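There's a moment in every Dallwood show when the lights drop to a muddy orange, someone near the back shouts for "Gravden", and the whole room seems to lean forward at once. I've now been in that room more times than I'd care to admit to my bank, and I still get the shiver. It's a song with three chords and a chorus a child could hum, and the band spent years trying very hard to get away from it!

Kamran Sethi wrote it at his mum's kitchen table in Irkent when he was 31, which he thought at the time was far too old to be starting a band. "I'd given up, really," he tells me over a pot of tea that he keeps forgetting to pour. "I only finished it so I could stop thinking about it."
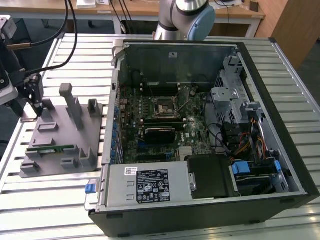
The first pressing ran to 700 copies, most of them sold from a folding table after gigs, and if you have one tucked away I'd hang on to it (mine has a coffee ring on the sleeve, sadly). Then a late-night radio show picked it up, and by May they were playing to rooms where people knew every word and went to the bar for everything else. The second album, Uçar, was their answer to all that: 11 tracks, hardly a guitar on it, and a closing number that drifts along on organ and brushed drums until you forget what time it is. 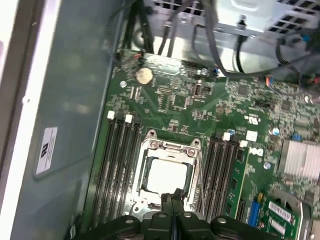 I loved it straight away, though plenty of people I respect did not, and for a while "Gravden" vanished from the set altogether. Sethi winces a bit when I bring this up. "We were sulking," he says. "People had paid for a babysitter and we wouldn't play them the one song."

It came back last spring, slower and in a lower key, and I think it's better for it. He sings the last verse almost under his breath now, and lets the crowd have the chorus. He'll turn 40 on this tour, and he's asked for a cake with no candles.

Contact the magazine | © All rights reserved | Back to top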